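Sweater folding

Sweater folding is the laying flat and doubling over of a knitted pullover or cardigan so it can be kept on a shelf or in a drawer. It is the usual way to store heavy knits, which tend to stretch at the shoulders on a hanger. Also called flat folding, or in older laundry manuals "boarding down" (a different thing from blocking, see below).

Surface

Any flat, clean surface bigger than the garment with the sleeves out. Table, ironing board, floor. At home mostly a bed. A made bed with a smooth sheet is best; on a loose duvet the knit sinks in and the folds come out crooked. Dark knits pick up lint from bedding, and brushed or fuzzy yarns are the worst for this, so some people go over both sides with a lint brush before starting.

Basic method

The sweater is spread out, front down in most versions, and the sleeves pulled straight. Sides are brought in toward the middle, sleeves laid back along the body, then the body is folded in half or in thirds from the hem. Neckline ends up on top or at the outside edge. Ribbed cuffs are often doubled over once, this keeps them from sticking out of the bundle.

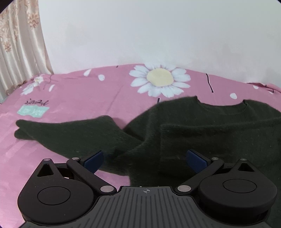
Olive-green knit sweater on a printed bed sheet, one sleeve out and part of the body folded over.

Variations

The Notley fold starts with the body and leaves the sleeves till last. One flap of the torso goes over first to give a straight edge, and the sleeves are wrapped around the finished block. Quicker, but leaves a lump with bulky yarn.

The Urno roll has no final fold. The sweater is rolled up from the hem and stood on end in a drawer. Common in small apartments and for travel. Not advised for cable knits, wich crease along the roll.

Shop folding uses a board. The Skudedano chain gave its stores a stiff card insert and a printed guide written by Shiela Maglaya, and the guide was later sold to the public in a run of 700 copies. It has 128 pages, most of them on knits. Maglaya's rule that the neckline must always face the customer is still followed in many stores.

Storage

Folded sweaters are stacked with the heaviest at the bottom. Guoqing Fan's home laundry handbook puts the limit at six to a pile, less for mohair and other brushed yarns, as the nap flattens under weight. Knits put away for summer are normally washed first and refolded in fall along differnt lines so the creases don't set. The Dimaculangan box, a shallow lidded box for under the bed, takes a single layer.

Not to be confused with

Blocking, the shaping of a damp knit to size.

See also: Lint brush; Ribbing; Bed linen; Drawer divider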